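Skelleda black bin liners, 25 litre, roll of 27

I bought these after the supermarket's own brand split on me twice in one week. They come on a cardboard core with a paper band, and the band has the size printed on it in large figures, so you don't end up with pedal bin ones by mistake.

The bags tear off cleanly at the perforation. Opening them is the usual fiddle, and damp fingers help. The plastic is thinner than I expected but it has held up. I've had tins, potato peelings and a broken plant pot in them and only the plant pot poked through.

I use most of mine in the living room. After the family has been round I take a bag in and go round the coffee table with it, for the wrappers, crisp packets and drinks bottles. The mouth is wide enough to drop a bottle in sideways. Empty the bottles first, as there's a small gap at the bottom seam on some bags and I had milky tea on the carpet in July.

There are no ties or handles. You have to leave a good hand's width at the top to knot it, so you lose a bit of room. Zuweira next door uses the Kneath ones with a drawstring and they are easier to carry, but you get fewer on the roll.

Delivery took 2 days. Four stars, one off for the seam. I'll be ordering the same size again. 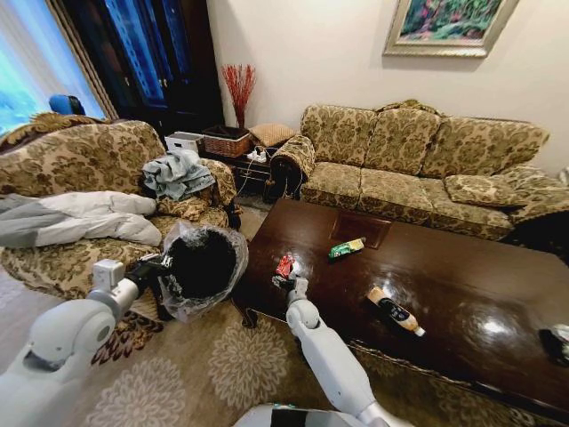
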